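# First Dance, Second Hand: making a wedding soundtrack from family recordings

Project report, Events and Celebrations module, Isstead
Group: Ea Bundgaard, Inger Hedegaard, Eyvindur Hallgrímsson
Supervisor: Kirsten Lykkegaard

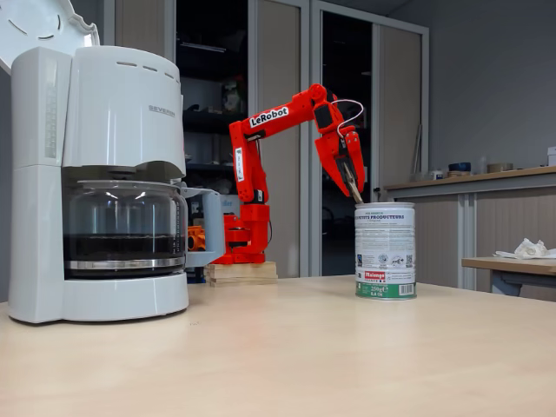

*Fig. 1. Severin coffee maker with its lid open and coffee in the carafe.*

## What we wanted to do

Most couples we spoke to had spent weeks on flowers and menus and about one evening on music. We wanted to see what happens if the music for the quiet parts of a wedding (guests arriving, the signing, the meal) is built from recordings the two families already own. Old cassettes, a grandfather on the accordion, a school choir, voice messages. Could you turn that into something guests would enjoy hearing, and could three students do it in one term?

We got very lucky with our couple. Esben Þórarinsdóttir and her partner are getting married in September and said yes before Inger had finished explaining! They gave us a shoebox of tapes, a memory stick and a list of relatives to ring.

## Collecting the material

The shoebox and the memory stick gave us 153 separate recordings, from a few seconds of someone laughing to a whole Christmas concert. Eyvindur copied the tapes at normal speed, so it took as long as it took. Ea rang the relatives. We had written a neat list of questions for these calls and dropped it after the first one, as people much preferred to be asked "what did you sing at home?" and then left alone.

We sorted everything in a shared spreadsheet with columns for who, where, roughly when, sound quality and "would you play this at dinner?". The last column caused most of our arguments. Inger is a hard marker. Eyvindur would play anything with an accordion in it.

## Choosing and editing

The couple asked for three sets:

- **Arrival**, 20 minutes, light and mostly instrumental
- **Signing**, one piece, with a spoken recording at the start
- **Meal**, a longer mix of family music and the couple's own favourites

For the arrival set we ended up with 10 recordings. Some were faded into each other, and others needed a proper gap because the keys clashed horribly (you really hear it when a waltz in G runs into a hymn that is almost, but not quite, in G). We cleaned up the tape hiss a bit and then put some of it back. With all the hiss gone the singing sounded thin, and Esben said her grandmother "didn't sound like she was in the kitchen any more".

The signing piece was the best part of the project for all of us. It begins with a great-aunt reading out a recipe for pancakes, and under her voice Ea plays a slow version of the tune the same aunt used to hum. We tried it on piano and on guitar. Guitar won easily.

## Trying it out

We ran two listening sessions in the Zikel room with students from other groups, who knew nothing about the families. They ate sandwiches and talked while the meal set played, and afterwards filled in a short form. The volume was too high in the first session and people leaned in to hear each other – exactly what you don't want at a wedding table. We turned it down for the second and moved the speakers away from the corners, and the comments were much warmer.

Several people wrote that they liked the music but wished they knew who was singing. So we have made a small printed card for each table with the names and places of the recordings. Inger drew the border by hand and it looks lovely.

## Problems

One cassette, labelled Linevero in green pen, snapped during copying. Eyvindur mended it with splicing tape and we lost a second or two in the middle of a song. We told the family the same day.

Permission took longer than we had planned. We asked everyone who could be heard clearly, or their closest relative, and two people said no. We took those recordings out. One of them was the opening of the arrival set, so that had to be rebuilt in the last week, and the new opening (a clarinet lesson, squeaks included) is a bit abrupt.

## What we would change

Start the phone calls before the copying. Relatives told us about songs that were on the tapes all along, and we had marked several of them as "no use" without knowing what they were. We would also visit the venue earlier. The hall at Tyagi has a hard floor and a high ceiling, and the meal set may need less bass there. Eyvindur and Ea are going back with the speakers before the wedding to check, and the final files will be handed over after that visit.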